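Maintenance of a Paired Hand-Held Gripper Station

Project report, Station 2
Submitted by Ruoxi Ye, 9/25/24

1. Scope

The station consists of two hand-held grippers, their marker cubes, a head-mounted camera and the cabling between them. Operators record table-top tasks with it in the shared lab. My part of the project was to write down how the station is set up and to bring the wear parts under a fixed inspection routine. Until August the pads were changed only when an operator complained.

2. Finger pads

The pads are rubber with a fine ridged face. Wear shows first near the tip, where the ridges flatten and thin objects start to slip. The gap between the closed pads is checked against a feeler gauge at the tip and at the root. If the two readings differ, the pad is reseated before anything else is adjusted.

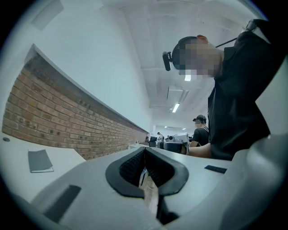

Reseating takes two screws per pad. The screws go into plastic, so they are tightened by hand with the short driver and never with the powered one. One thread stripped in August and the housing had to be replaced with a spare from Tirnix. After reseating, the jaw is cycled 19 times and the gap is measured again.

3. Daily setup

Step 1. Wipe the pads with a dry cloth. Solvent left a film on the first set and is no longer used.

Step 2. Seat each marker cube and try to turn it with two fingers. Any play means the mount screw is loose — the tracking log will show this later as jitter, but by then the session is lost.

Step 3. Route the cables along the arms and leave enough slack for full reach across the table.

Step 4. Power on and wait for the green light on both grippers. Stand at the table with both grippers held forward and the cubes unobstructed for 5 seconds, then start the log. 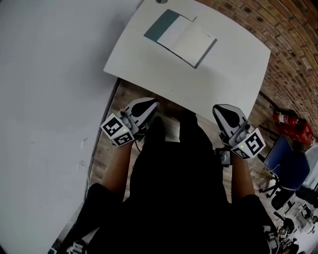
4. Faults logged

Three faults were recorded over the project. Two were cable faults at the strain relief, both on the left gripper. The third was a cube mount that had been fitted one notch off after cleaning. The strain relief has been changed to the longer Drasia type, and the mount now has a paint mark across the joint. Spare pads are in the Lyimo drawer, bottom row.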